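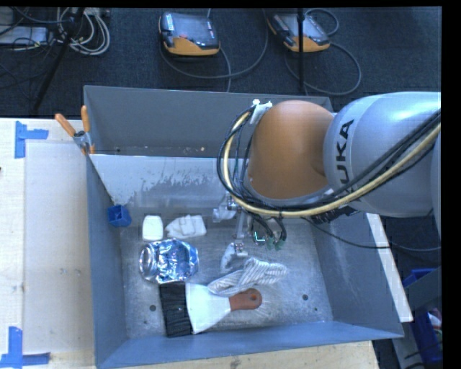
Council wants to close the tip shop in January and save up to $300 a week. I think that's a mistake.

The shop opens six hours a day and sells what people in our postcode, 2553, would otherwise pay to bury. Last winter I bought a Gakley heater there for $5 and it still runs. Elsie Grimshaw, who has worked the counter for years, tests every cord before it goes on the shelf.

The replacement is a kerbside pickup run by Plastden. Their trucks crush everything on the spot – chairs, prams, bikes, the lot. A thing that's been crushed can't be sold to a family setting up a rental.

Councillors say people can use online marketplaces instead. Some can. Plenty of older residents don't, and they're the ones I see in the queue. Leave the shop open and put the fees up a little if the money is that tight.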